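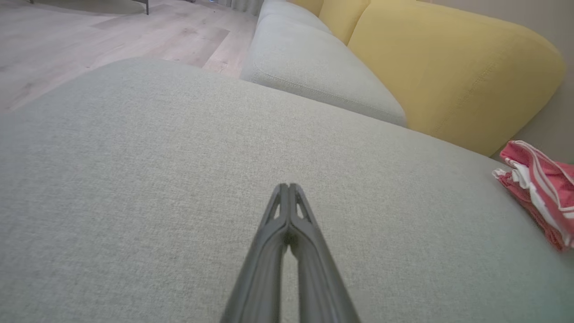 *Lunudley sofa: seat in pale gray-green weave, with a back cushion in the same fabric and a large one in mustard yellow.*

# Lunudley Sofa

The Lunudley is a fabric sofa with a flat seat, a rounded front edge and separate back cushions. It is made by Espinoza and sold through Stanberg, in store and by delivery. The seat and body come in one fabric. The back cushions can match it or be ordered in a second color.

Price as shown: $1,039, two mustard back cushions included. Delivery is extra unless you pick the sofa up at our Dullo Street warehouse.

## Fabric

The standard fabric is a woven upholstery cloth with a fine, slightly mixed color. On the sage version this gives a shade between gray and green. It looks lighter or darker depending on how the light reaches it. In a room with one window, the end of the seat farthest from the glass will look darker. By a lamp in the evening it tends to look more gray than green. We suggest getting a swatch before you order and leaving it in the room for a full day.

Swatches are free. You can ask for up to six at a time. They are cut from stock fabric, and small differences between one roll and the next are normal. If you need a sofa and a footstool to match closely, order them together and write "same roll" in the order notes.

Colors in stock:

| Color | Seat and body | Back cushions |
|---|---|---|
| Sage | Yes | Yes |
| Mustard | No | Yes |
| Oatmeal | Yes | Yes |
| Slate | Yes | Yes |
| Brick | No | Yes |

Mustard and brick are cushion colors only. We had requests for a full mustard sofa and asked Espinoza for one, but it is not planned.

## Seat

The seat is one wide cushion with no split in the middle. There is no gap for coins or remotes to fall into between two seats, though the gap at the back and the sides is still there. The cushion has a foam core with a thin layer of padding over it. It feels firm at first and eases a little over the first month or two.

The front edge is rounded, so it does not press behind the knees. People who like to sit cross-legged usually find the seat deep enough. If you are short and like your feet flat on the floor, try it in the store first, or plan on a cushion behind your lower back.

The seat cushion can be lifted out for cleaning under it. It cannot be flipped. The underside is a plain lining cloth, and the zipper runs along the back.

## Back cushions

The back cushions are loose. They are filled with soft fiber and have a plump, rounded shape with soft corners. They stand on the seat and lean against the back of the sofa, and they can be moved along, doubled up at one end or taken off completely when someone sleeps on the sofa.

Loose fiber cushions need some care. The filling moves toward the bottom with use, and a crease may form across the top. Pick the cushion up by two corners, shake it, then press it in from the sides. Once a week is enough in most homes.

Covers have a hidden zipper and come off. Extra covers are sold separately, so you can change the color of one cushion without buying the whole thing again. Many customers keep most of the cushions in the body color and add one that stands out.

## Size

All sizes are for the three-seat version.

- Width: 200 cm
- Seat: one piece, full width between the arms
- Height of legs: 6 inches
- Back cushions: loose, with removable covers
- Door opening needed: 29 inches, with the legs off and the cushions out

Please measure your doors, the hallway and any turn on the stairs. The 29 inches is the clear opening, measured from the face of the open door to the frame on the other side. A door that stops at a right angle takes up some of that space. Taking the door off its hinges often gives enough room.

## What arrives

The sofa comes in two packages. The larger one is the body with the seat cushion in place. The smaller one holds the back cushions, packed flat, and a bag with the legs and fittings.

1. Open the smaller package first and let the back cushions air.
2. Stand the body on its back on a blanket or the empty carton.
3. Screw in the legs by hand until they stop.
4. Turn the sofa upright with a second person. Do not drag it on its legs.
5. Shake out the back cushions and set them in place.

Cushions that have been packed flat look thin when they come out. They fill out over two days. A mild new-fabric smell is normal and goes away with an open window. Do not use a hair dryer or put the cushions on a radiator to speed it up.

## Cleaning

Vacuum the seat with a soft brush head, going with the weave. Do the join between the seat and the back cushions too. Crumbs collect there and wear on the fabric.

For a spill, blot with a white cloth and work from the outside of the spot toward the middle. Do not rub. Plain cool water takes care of most drinks if you get to it soon. For grease, use a small amount of clear dish soap in water, then blot again with clean water. Let it dry fully before anyone sits down.

Back cushion covers can be machine washed cold on a gentle cycle. Wash mustard and brick covers by themselves the first few times. Close the zipper before washing. Hang them to dry and put them back on while they are very slightly damp, which helps the seams settle into line. The seat cover is not machine washable and should be spot cleaned or done by an upholstery cleaner.

Keep the sofa out of strong direct sun if you can. All dyed fabric fades in time, and a yellow cushion left in one place will fade on the side that faces the window. Swapping the cushions around evens this out.

## Pets

The weave is fine and fairly tight, with no large loops. Claws can still pull a thread. If that happens, do not cut it. Work it through to the inside with a blunt needle. Light hair shows less on sage and oatmeal than on slate. Dark hair shows on both light colors.

## Questions we get

**Can I buy only the mustard cushion?**
Yes. It is sold with filling or as a cover only. The cover fits any Lunudley back cushion of the large size.

**Are all the back cushions the same size?**
There are two sizes, standard and large. Check the label inside the zipper before ordering a cover.

**Is it a sofa bed?**
No. One person can sleep on the seat with the back cushions off, but there is no pull-out part.

**Will the seat cushion slide forward?**
A strip of grip fabric under the seat holds it. If yours moves, check that the strip is lying flat. Replacement strips are free for the first year.

**Can the arms be removed?**
No. Only the legs and cushions come off.

**Do you have the older green?**
The earlier green was a cooler shade and ended in May. Covers from the older fabric will not match a new sofa.

## Returns and warranty

An unused sofa can be returned within 29 days. Return pickup is charged at the delivery rate for your area. Extra covers can be returned if they have not been washed. Swatches do not need to be sent back.

The body has a six-year warranty against breaks and loose joints. Cushion filling and fabric are covered for one year. Fading, stains, pulled threads and the normal softening of the foam are not covered. Keep the order number, which is printed on the packing slip and on a sticker under the seat cushion.

## Ordering

Choose the body color, then the color for each back cushion. If you leave the cushion choice blank, they all come in the body color. Sage with one mustard cushion is a stock set and usually ships sooner than other mixes.

Store pickup is from the Dullo Street side of the building. Bring a second person and a vehicle that can take the full length of the body package. Our staff can help load but cannot tie down the load for you.

Price and colors last checked 4 June 2023.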